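The big wood surface, and where the dust goes

October always gets me cleaning. I think it's the low sun coming in around four in the afternoon and showing up every smear I've happily ignored since spring. So this week it was the turn of the back room, and the big wood surface in there with all that orange and amber grain (I do love those dark knots, even if they hide the dirt very well).

My old neighbor Crescencio Quintero taught me to wipe along the grain and keep one hand flat on the wood while the other one does the work. I still do it his way, 2 cloths at a time, and I pay most attention to the edge at the back, where wood meets wall.

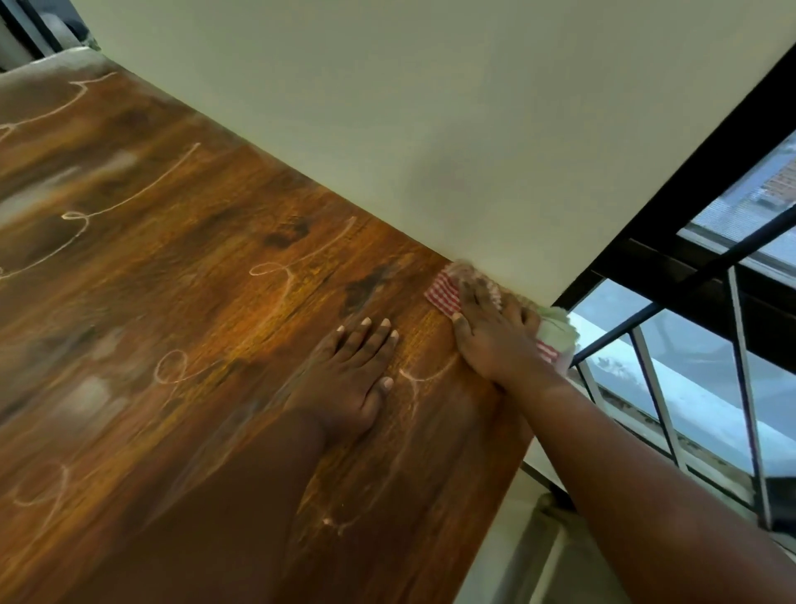 Getting into the seam

I used to rush this part. When we lived in Prernbridge I'd give the middle a lovely shine, put the plants back and call it a day, and then one winter I moved everything and found a gray line of fluff the whole length of the wall! I've been fussy about corners ever since.

A folded cloth does it better than any brush I've bought. You bunch it up into a narrow strip, tuck it right down into the joint and press with your fingertips as you go – slowly, or it rides up and you miss the very bit you were after. I like the red-and-white checked one for this, with the old green one pushed in next to it.
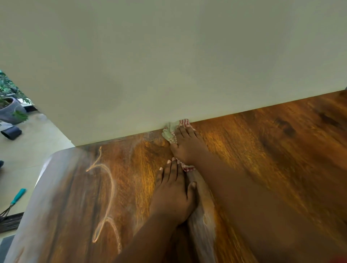
I go easy on the paint, too, as a flat white wall will show a rub mark if you lean on it. My sister in Hurnton swears by a drop of vinegar in the water, and she may be right, but I can't stand the smell – so it's plain water for me, and then a cup of tea before I start carrying the plants back in.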